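January 23, 2019

Sourdough, bench trial, continued. The Carkdale starter has now outlived two freezers and one grant application, and it still smells like nail polish remover if I miss a feeding.

Today's dough: 1000 g flour, 330 g starter, salt by the usual spoon, water until it looked sorry for itself. The Trundia flour drinks more than the old sack did, so the November numbers are worthless. I have crossed them out in pen so I won't be tempted.

Bulk rise 16 hours in the cold room. The November note says "overnight," which tells me what I thought of my future self.

Crumb: tight at the bottom, one cavern at the top big enough to rent out. Crust fine. Flavor better than it deserved. I blame shaping. The Uslow method wants a gentle hand and I folded it like a road map.
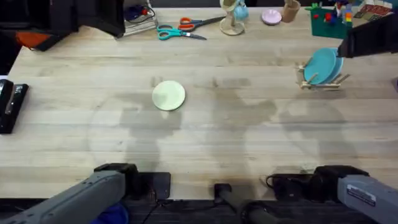 Next batch gets a shorter rise and an extra fold at the start. Same flour, same salt, and I will weigh the water this time and write it down where I can find it. Whoever put the banneton in the dishwasher, it has warped into something like a hat. Order another.

Starter fed, lid loose. Do not tighten the lid. We remember the lid.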